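Notes for the Flellstead service kitchen, revised in January. These cover sorting and returning chopsticks and spoons to the caddy now that part of the work is done with hand-held grippers and part by the sorting cell. The old wall sheet still applies to knives, which stay a hand job.

## What changed on the shift

Before the cell went in, the closing shift emptied the wash baskets and filled caddies by hand. The cell at Sitness now takes the mixed bulk load. Flellstead does the small lots and shows the motions with the grippers, so the closing shift has two people on utensils: one on the tool, one resetting the table and checking the caddy.

The person on the tool no longer touches clean tips. The person resetting does, and wears gloves.

## Setting the table

1. Lay a cloth on the table and pull it flat. Folds raise one end of a chopstick and the pads ride over it.
2. Stand the caddy upright beyond the work area, with enough clearance to open both fingers in front of it.
3. Lay chopsticks with at least one finger width between them for single picks.
4. Close the pads above the midpoint of the stick. Lift until the tip clears the cloth, then bring it over the caddy. 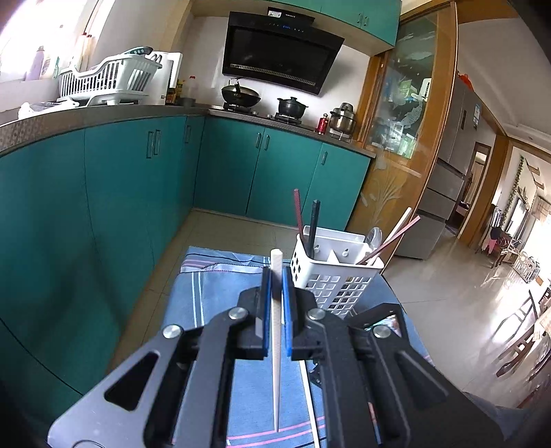
Drop height matters more than speed. Release with the lower end already inside a compartment. A stick let go above the rim tends to bounce out or lie across two compartments, and the second person has to reach in and fix it.

If a stick swings between the pads, set it down and grip again. Squeezing harder marks lacquered sticks and does not stop the swing.

## Sticks that lie close together

Two sticks side by side will often come up as a pair. Work from the outside of the group inward. Approach with the fingers open, straddle the outermost stick, and close slowly. Where two lie touching, nudge one away with the outer face of a finger before closing.

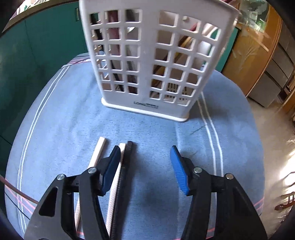 *Photo: Inger Ingvarsson, Flellstead*

Color does not affect the pick but does affect the check. Dark sticks are easy to miss inside a full caddy, so turn it toward the light and look through the openings from the side before signing it off.

## Wear and cleaning

- Wipe the blue pads with a damp cloth every 311 picks (the counter resets itself). Grease shows up first as slipping on smooth handles.
- Order replacement pads from Vallejo, part 1844. Change both at once; a new pad against a worn one pulls the stick off center.
- Change hands or swap roles after 5 caddies. Wrist complaints fell off once this went on the rota.
- Keep cables off the cloth.

## Bundles

For a full handful, straighten the sticks on the cloth until they run the same way, open the fingers wide, and take the bundle in 2 passes.
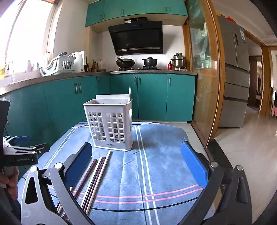 ## Who to tell

Dropped sticks go back to the wash, including ones that land on the cloth edge. Log jams and worn pads on the Fircombe sheet by the door. Inger reads it at the end of each shift and moves people between the tool and the table for the next one. Requests to stay on one role go on the same sheet.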